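FOR IMMEDIATE RELEASE
May 10, 2018

Valcombe Tenants' Alliance Questions Claims Behind "Ready Room" Rental Program

Group asks landlord to publish its numbers before the city signs on

VALCOMBE – The Valcombe Tenants' Alliance today called on Padex Residential to release the full results of its Ready Room pilot, which the company says has cut move-in costs for renters and shortened the time apartments sit vacant. The Alliance has read the summary Padex handed to the city council in February. It runs seven pages, and most of those are about how pleased Padex is with itself.

Under the program, an apartment is rented with what the company calls a "base kit": fresh paint, new baseboards, a shelf on one wall and a table. Renters pay a monthly fee on top of rent for the kit. In return, Padex says, they skip the usual security deposit and can move in faster. The council's housing panel is now weighing whether to give the program a property tax break and recommend it to other landlords in the city.

The Alliance is not against furnished rentals, and it is not against shelves. Its members would like to know what they are being asked to pay for.

According to the February summary, 2282 apartments in Valcombe are "eligible" for Ready Room. The same page says 1229 have been "engaged." Nowhere does the summary say what "engaged" means. It could mean rented. It could mean painted. When the Alliance wrote to ask, the reply thanked us for our interest in better living and said the word was used "in line with program standards." We asked for the program standards. We are still waiting.

Then there is the savings claim. Padex says renters in the pilot saved money in their first month compared with renters who paid a deposit. That is almost certainly true, and it is also a strange way to measure anything. A deposit is supposed to come back when the tenant leaves. A fee does not. A renter who stays two years under Ready Room will have paid the fee 24 times and will get none of it back. The summary stops counting after the first month.
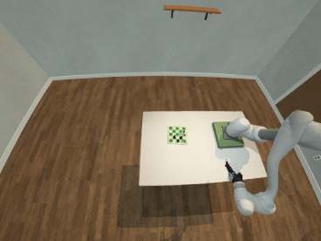

Tài Tô sees it differently and told the Alliance so at its last open meeting: a deposit that comes back in theory is no help to someone who can't raise it in the first place, and plenty of people in Valcombe have never gotten one back in full anyway. A monthly fee, by that argument, is at least a number you can plan for, and the Alliance should be careful not to talk the city out of the only no-deposit offer on the table.

It is a fair point and it drew a good deal of nodding in the room. The Alliance agrees that deposits in this city are too high and too often kept for poor reasons. Our own hotline takes those calls every week. But the answer to landlords who wrongly hold deposits is to make them give the money back, and the city already has a rule that says so. It is rarely enforced. Handing a tax break to a company that replaces the deposit with a permanent charge does not fix that, and it may well make deposits seem like the bargain.

The Alliance also wants to know what happens at the end of a Ready Room lease. The sample agreement on the Padex website says renters must return the kit "in presentation condition." We have looked for a definition of this phrase and have not found one. If a renter scuffs a baseboard or marks the floor, who decides what it costs? In the sample agreement, Padex does. There is no cap on the charge, no requirement for a receipt, and no outside review. A traditional deposit at least sets a limit that most people understand. With Ready Room, the bill could come after the tenant has moved out and be any size.

Two former Ready Room tenants have shared their final bills with the Alliance. One was charged $200 for "wall restoration" after a tenancy of less than a year. The other was charged the same $200, under the same heading, for a unit half the size. It is possible that both walls needed exactly the same amount of restoring. We would like to see the invoices.

Padex has pointed to a report by Gebreyes Consulting as proof that the program works. The Alliance obtained the report and read it through. It is an opinion survey. Tenants were asked, within days of getting their keys, whether they were satisfied with their new home. Most said yes. People who have just found an apartment are usually glad to have one, and the survey did not go back to ask them again. It did not ask about the fee at all. It also did not include anyone who applied and was turned down, so it can't tell us whether the program reaches the lower-income renters it is supposed to serve.

The report's cover letter notes that the work was paid for by Padex. That does not make it wrong. It does mean the council should want a second look by somebody else before it gives up tax money.
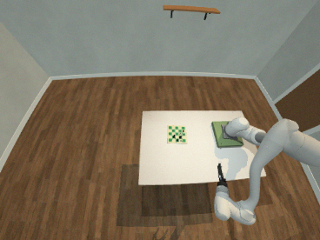
On vacancy, the picture is just as cloudy. Padex says its Ready Room units fill faster than its other apartments. The units chosen for the pilot, though, are mostly in the Arine district, close to the new bus line and the hospital, where nearly everything fills fast. The company's older buildings on the east side were left out. Comparing the two groups and giving the credit to a base kit is a stretch. A fair test would take similar apartments on the same street, put the kit in half of them, and see what happened. Padex could have done that. It still can.

The Alliance has been told by council staff that the tax break would be "modest." No one has put a dollar figure in writing. We have been hearing about modest tax breaks in Valcombe for a long time, and our members can list several that outlived the jobs or homes they were meant to bring.

The Alliance is asking the council's housing panel to take the following steps before any vote:

Require Padex to state how many Ready Room apartments have been rented, to whom, and at what total monthly cost with the fee included.

Require a full-lease cost comparison between Ready Room and a standard deposit, covering at least two years.

Require a written cap on end-of-lease charges, with receipts, and a right to appeal to the city's rental office.

Pay for an independent review, using the city's own money and its own choice of reviewer.

Put the value of the proposed tax break in writing and post it where residents can read it.

None of this is difficult, and a company confident in its results should have most of it in a drawer already. If the numbers hold up, the Alliance will say so in a release just like this one. Some of our members would be happy to sign up for a no-deposit apartment on fair terms. They would simply like to see the terms.

Until then, renters who are offered a Ready Room lease are urged to ask for three things in writing: the total cost over the full length of the lease, a dated list of the condition of everything in the unit, and the name of the person who will decide on charges at the end. Renters should take their own photos on the day they get the keys and keep them somewhere safe. Anyone who has been billed after leaving a Ready Room unit is invited to bring the paperwork to the Alliance's walk-in desk, where a member will go over it at no charge. Names are kept private on request.

The housing panel has not yet set a date for its vote. The Alliance has asked for time to speak at the next public session and will bring copies of the sample agreement for anyone who wants one.

About the Valcombe Tenants' Alliance

The Valcombe Tenants' Alliance is a membership group for people who rent their homes in the city. It takes no money from landlords or property managers. It runs a weekday hotline and a walk-in desk, and it publishes a plain-language guide to local rental rules.

Media inquiries: press desk, Valcombe Tenants' Alliance

###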